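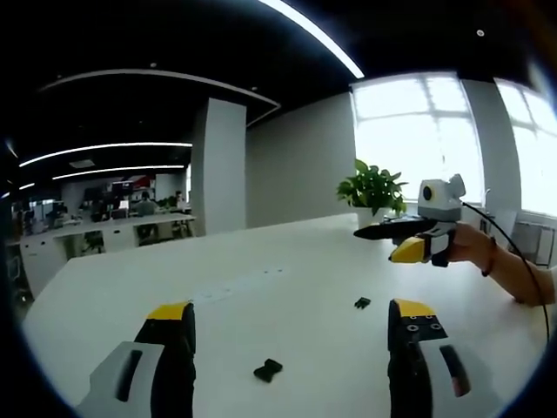 Footnote numbers restart after every section break (Biltow 10)

2 shares | 3 comments

Okay, so I've been fighting with this one since breakfast and I'm writing it all down before I forget what I tried!

The file is our Valtonen manual, 796 footnotes across 38 sections. I opened it in Biltow, added one landscape section for a wide table, and every footnote after it went back to 1. The cross-references kept the old numbers, so now they point at the wrong notes.

Tried so far:

- Set numbering to Continuous in the footnote dialog. Looks right until I save and reopen, then it's back.
- Deleted the new section break. No change (weird, right?).
- Pasted everything into a blank file. Numbering came out fine, but I lost the running headers.

Update, May 5, 2018: Salvador Antunes wrote back and asked me to select the whole document first, then set Continuous and choose "Apply to: All sections". That stuck after a save! I still had to refresh the cross-references by hand, and the one on page 940 still says note 1. Leaving the ticket open for that.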